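¿Se puede tomar magnesio y psyllium a la vez?

Roxana Pacheco
Llevo desde septiembre con el psyllium en polvo de Puvine, una cucharada en un vaso de agua antes de desayunar. Ahora he comprado el citrato de magnesio de Bosel, bote de 115 cápsulas, y no sé si puedo tomarlo todo junto o tengo que separarlo. En la etiqueta no pone nada. No tomo ninguna medicación.

marisol_k
Yo los separo. La fibra puede retrasar o reducir la absorción de otras cosas, así que dejo dos horas entre una y otra: psyllium por la mañana y magnesio con la cena. El vaso de agua que sea grande, porque el psyllium espesa enseguida, y bebe otro después. 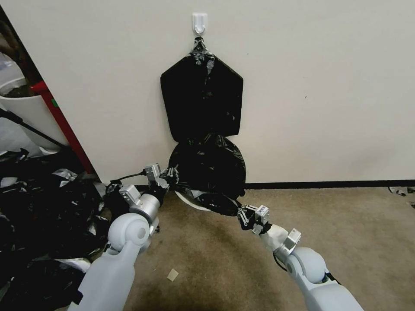
Mira también cuánto magnesio lleva cada cápsula. Algunas marcas ponen en grande los mg de citrato, 600 por ejemplo, y el magnesio elemental es bastante menos. El que cuenta es el segundo. Si notas el vientre suelto, baja la dosis, que el citrato tiene ese efecto.

Drestow
Yo lo tomo todo junto y bien. El de Slaoui sale más barato, por cierto.

Roxana Pacheco
Gracias, lo pasaré a la cena. He mirado el bote y solo pone el citrato, preguntaré en la farmacia.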